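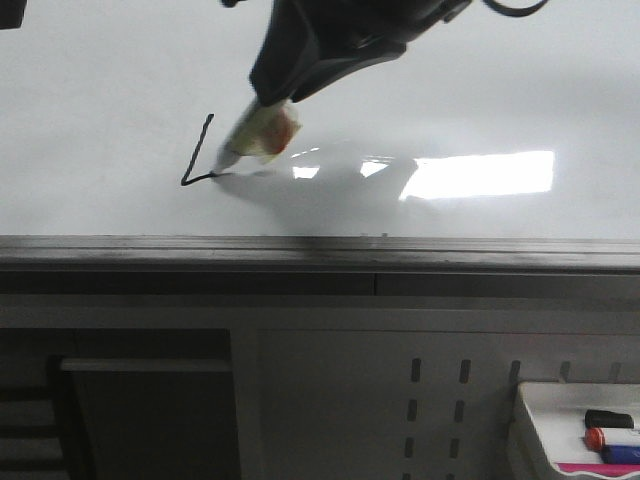

I work for a small staffing agency (we are six people, mostly placing warehouse and reception workers) and I need advice about moving our candidate records from a spreadsheet to a proper applicant tracking system. The spreadsheet has 3497 rows and it was built by four different colleagues during many years. In our weekly meeting we still follow the open jobs on a whiteboard, and a thin black line that looks like a check mark can mean "candidate sent", "candidate accepted" or "client has paid", depending on the person you ask. The same problem exists in the spreadsheet, in the column called Status. I counted 74 different values in it, and many of them are the same thing with another spelling.

We have chosen Zasari for the new system and the contract begins in February. Their import tool accepts 2000 rows in one file, so I must split the data in any case. My question is this: should I clean the Status column before the import, or import everything as it is and clean it inside Zasari? My manager prefers the second way, as it is faster at the beginning. I am afraid that we will never do the cleaning if we postpone it. Also, many candidates appear two times, once with a private e-mail and once with an e-mail from an old employer. I don't know which one to keep.

Thank you in advance for any help.

Meenakshi Mudaliar

---

**Aravind Subramaniam**

Clean it before. We did the opposite when we left Ternier and I regretted it for a long time. In a spreadsheet you can sort the column, see all the strange values next to each other and replace them in one afternoon. In most tracking systems you have to open the records or ask support to run a bulk change for you.

This is how I would do it:

1. Make a copy of the spreadsheet and lock the original, so that your colleagues do not add new rows in the old file.
2. Write a short list of the statuses you really need. We have 11 and I think it is still too many.
3. Make a second sheet with two columns, old value and new value, and fill it in with the person who knows the old abbreviations.
4. Add a new column with the new status and keep the old one beside it. Import the old one as a note field.
5. Import twenty or thirty records first and look at them carefully.

About the duplicates: keep the record with the latest contact date, and copy the other e-mail into a second field if the system has one. Compare phone numbers also, not only names. We had two different men with the same name, and one of them was invited to the interview of the other.

Before you write the list of statuses, agree in the team what each one means. Do this with everybody in the room and write the definitions where all can read them. 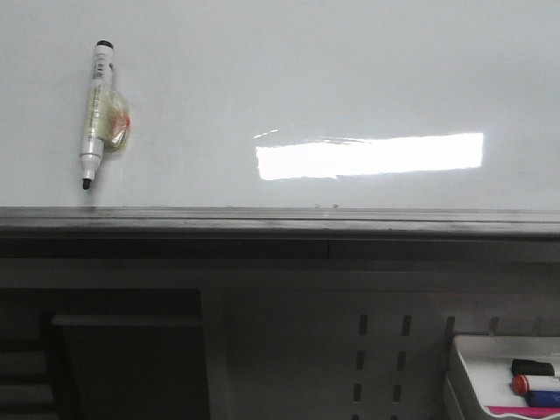

Senthil Amin thinks the list should come from the consultants and not from the manager, as they are the ones who change a status many times every day. I agree with him on this. In our office the manager asked for "warm" and "very warm" candidates and the consultants never used either of them.

---

**Senthil Amin**

One more thing to add to the above. Check how old the records are before you spend time on them. If you have had no contact with a candidate for years, you probably should not import this person at all. Ask whoever is responsible for data protection in your company what period you have promised in your privacy notice. When we did this at Flandirholm, the file became much smaller and the duplicates were mostly gone with it.

For the split, do not cut by row number. Cut by surname or by branch, so you can find the file again if one import fails.

---

**Sebastião Andrade**

just import everything, it's fine. you can filter later. we use Sastry and not Zasari but these systems are all the same

---

**Meenakshi Mudaliar**

Thank you to all. I showed the steps from Aravind to my manager and she accepted that I take one week for the cleaning. I will begin with the old records, as Senthil wrote, and then make the sheet with old and new values. One small question is left: does the note field in Zasari have a limit for the number of characters? Some of our old comments are very long.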